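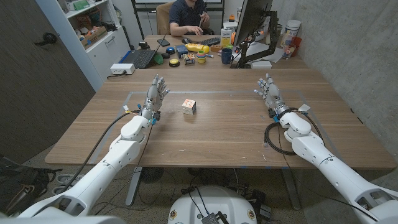

图1 长木桌前的白色人形机器人,双手抬在桌面上方

课程项目报告:Kurnbridge地方唱片周榜是怎样排出来的
提交日期:2025年9月21日

一、题目的由来

选这个题目,说起来有点偶然。三月份我在系里的资料室翻旧杂志,本来想写黑胶封面设计,结果从一本合订本里掉出来一张油印的周榜,纸都发黄了,上面列着20首单曲,抬头写着Kurnbridge。我以前只知道全国性的榜单,从没想过一个小城也会认认真真地给自己排榜,而且一排就是好多年。指导老师Iñaki Barroso看了也很高兴,劝我把封面设计先放一放(我其实还挺舍不得的),于是就有了这份报告。

二、材料

我用到的材料主要是三类:一是周榜本身,资料室里前后找到90期,中间有缺;二是Rurell唱片行留下的进货簿,字迹相当潦草,有几页我请同学帮忙一起认;三是Casado唱片公司当年寄给各店的宣传单。进货簿只记进了多少张,很少记卖掉多少张,这一点后面还会反复提到,请读者先放在心上。

三、排榜的办法

当时的做法现在看来相当朴素。每周有8家店各自填一张表,写出本店卖得最好的单曲,按名次给分,第一名20分,往下逐名减一分,最后把各家的分数加在一起。表上不要求写张数,所以一家大店的第一名和一家街角小店的第一名,得分完全一样。

我刚读到这条规则的时候,心里是有点替大店抱不平的。后来慢慢想,编榜的人大概也有自己的考虑:如果按张数来算,Rurell一家恐怕就能决定整张榜,其他店也就懒得填表了。这只是我的推测,材料里没有写明。

四、一个例子:Pridia乐队的首支单曲

Pridia是本地乐队,单曲由Casado发行。按照进货簿,Rurell在发行那周只进了25张,之后隔了两周才补货,数量并不起眼。可是这首歌在周榜上停留的时间很长,最高到过第二位。

对照各店的表格以后,原因就比较清楚了。这首歌在Rurell的名次一直靠后,在几家小店却常常排在前三。小店一周总共卖不了多少单曲,乐队的亲戚朋友去买上几张,名次就上去了。同一时期有一首外地歌手的舞曲,Rurell补了好几次货,小店几乎没有进,总分反而落在Pridia后面。我把这两首歌的名次一期一期抄在方格纸上,画成两条线,越画越觉得有意思,连晚饭都忘了去吃。

需要说明的是,缺期恰好有一部分落在Pridia上榜的后半段,所以它究竟是哪一周掉出榜外的,我没有办法确定,图上用虚线表示。

五、遇到的困难

最大的麻烦是同名歌曲。宣传单上常常只写歌名,不写版本,翻唱和原唱混在一起,我一开始录错了好几条,后来改用唱片编号核对,才算理顺。另外,进货和销售毕竟是两回事,退货有没有记进簿子里,各页的习惯也不一样。Barroso老师建议我凡是拿不准的地方都标出来,宁可少下结论,我照做了,所以附表里的问号多了一些,看起来不太美观,请多包涵。

六、接下来想做的

如果下学期还有时间,我想把那些小店的名字和地址整理出来,看看它们在城里是怎么分布的,再去问问有没有人家里还留着缺掉的那几期。封面设计的那个题目我也没有完全放弃,Casado的几张宣传单印得真是漂亮,已经先扫描好存起来了。

附表一为各期榜单目录,附表二为Pridia单曲逐期名次,均随报告一并交到资料室。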